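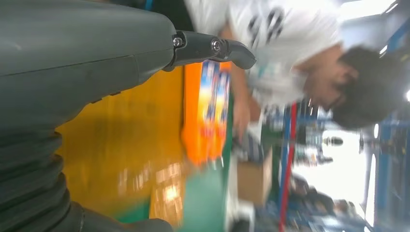 Fig. 4. Yellow floor with glossy finish

Cleaning of Jamar floor paint

Before first washing, let the paint dry for seven full days. In cold rooms please wait longer.

1. Sweep the floor with a soft broom.
2. Fill the bucket with 4 liters of lukewarm water and add 200 ml of Mak cleaner.
3. Wash small areas, one after another, starting from the wall farthest from the door.
4. Rinse with clean water and let the floor dry.

Note: If the gloss becomes weak after some months, wash two times with clean water only – often it is old cleaner which stays on the surface.

Caution: Never mix Mak with bleach. Wet paint is slippery, so keep the door closed until the floor is dry.

For spare cans, write to Droromico, Dorkport, and give order number 362.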